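Gondgate Wash & Fold: Frequently Asked Questions

Ordering and drop-off

How do I drop off laundry?

Bring it to the counter at Gondgate during open hours, or leave it in one of the night lockers on the Potby side of the building. Use any bag you like as long as it closes. We weigh the bag when it comes in and text you the weight and the price before anything is washed. If you don't want to go ahead at that price, reply NO and the bag goes back on the shelf for you to collect at no charge.

Do I need an account?

No. A cell phone number is enough for drop-off. You need an account for pickup and delivery, for saved wash preferences and for monthly billing.

When are you open?

The counter is open 7 a.m. to 8 p.m. every day except Sunday, when it closes at 2 p.m. The self-service machines stay on until 10 p.m. The last wash has to be started by 8:45. The night lockers can be opened at any hour with the code we text you.

How long does an order take?

Bags received before 10 a.m. are ready the next day after 4 p.m. Bags received later are ready the day after that. Comforters, sleeping bags and anything air-dried can add a day. Same-day service is available at the counter until 9 a.m. and costs extra. It can't be booked for locker orders.

Is there a minimum?

The minimum charge covers ten pounds. You can bring less, but the price stays the same. Many customers with small loads use the self-service side.

How we wash

Do you mix my clothes with someone else's?

No. Each order is washed and dried in its own machines. A large order may be split across several machines, and every part carries the same tag number until it is bagged again.

What detergent do you use?

Our standard detergent is Plarnato Unscented. It has no dye and no softener. You can ask for the scented version, or leave your own detergent with the bag in a sealed bottle labeled with your phone number. We don't give a discount for using your own.

What temperature do you wash at?

Cold, unless you choose otherwise. Warm is free. Hot is free for towels, sheets and plain white cotton. We won't wash a mixed bag on hot even if the form asks for it, and we'll text you to find out what you want done.

Do you sort by color?

We sort into darks, lights and whites when the order is big enough to fill more than one machine. Small orders go in together on cold. If you want a small order sorted, check "Always separate" on the form. You'll be charged the minimum for each load.

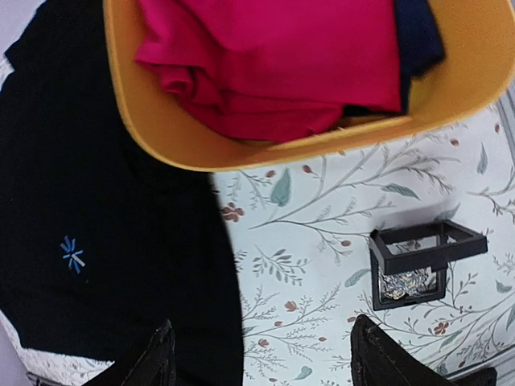 Printed clothes need a little more care than plain ones, and most of it comes down to heat and rubbing. We wash prints on cold with a medium spin and dry them on low. Please turn printed items inside out before you bag them. If you forget, we do it for T-shirts and sweatshirts, but we don't check every piece in a large order. Size makes no difference here: a small blue starburst on a black knit gets the same treatment as a design that covers the whole front. Lace and other open fabrics should go in a mesh bag, apart from anything with a zipper or hooks. Mesh bags are sold at the counter, and you can keep using yours for later orders.

Can you iron or fold around a print?

We don't iron. Shirts are folded in thirds, and we try to keep the fold off the print, though with large designs there is usually no way to do it. If cracking is a concern, ask for hangers. Hangers are charged per piece.

What can't you take?

We don't accept leather, suede, fur, silk, anything marked dry clean only, or anything with gasoline, paint or solvent on it. Floor mats with rubber backing go in the large machines on the self-service side only. Pet beds are fine if the cover comes off.

Can you get stains out?

We treat stains that you point out on the form or mark with a safety pin. We use a spot remover before washing and check again before drying. If the stain is still there we leave that piece damp in a separate plastic bag with a note, as drying can set it. We don't use bleach unless you ask for it in writing, and never on colors.

Will new dark clothes bleed?

They may. New jeans, black cotton and red towels are the usual causes. Put new dark items in a bag of their own for the first wash or two and write NEW on the form. If they come in mixed with the rest and we aren't told, we can't pay for color transfer.

Why did my sweater come back damp?

Wool and wool blends are laid flat on racks overnight. Thick ones are sometimes still a little damp at the cuffs and hem at pickup. Lay it flat at home for a few hours. Don't hang it, as the weight will stretch the shoulders.

Pickup and delivery

Where do you deliver?

We deliver in Gondgate and Potby and on Isah Road as far as the water tower. If your address is outside that area the form will tell you before you pay.

Do I have to be home?

No. Leave the bag where you said it would be on the form, and we'll text when it's been collected. We don't go into apartments, and we don't take keys. If your building has a door code, put it in the account notes and update it when it changes. A missed pickup caused by a wrong code is charged as a trip.

Can I change a pickup time?

Yes, until 8 p.m. the evening before. After that the route is set. You can cancel on the day, but the trip fee applies.

What happens in bad weather?

If the roads are closed, all pickups move to the next working day. The text goes out by 7 a.m. This comes up most winters and now and then in March.

Payment and problems

How can I pay?

Card, cash at the counter, or monthly billing for accounts. The self-service machines take cards and quarters. They don't take bills, but there is a change machine by the door.

Do you offer a discount for large orders?

Business accounts that send us 1,000 pounds or more a month get a lower rate per pound. Salons, gyms and short-term rentals are the usual ones. Ask at the counter for the business sheet. The discount is worked out at the end of each month and shown on the next bill.

Something is missing. What should I do?

Check inside fitted sheets, pillowcases and pant legs first. Then call or come in with your tag number within seven days. We look through the machines used for your order and the lost-and-found bin, and we'll answer by the end of the next working day. Unclaimed items are kept for 60 days and then donated.

What if you damage something?

Bring it back unworn within seven days, with the tag. If the damage came from our work, we'll repair it or pay you its current value, up to ten times the charge for that order. We don't cover items on the "can't take" list, loose buttons, existing tears, or things left in pockets. We do check pockets. Coins and papers we find are returned in an envelope pinned to your bag.

How do I close my account?

Send the word CLOSE from the phone number on the account. Any balance is charged to the card on file, and your saved preferences are deleted the same week. Locker codes stop working right away, so please collect any finished order first.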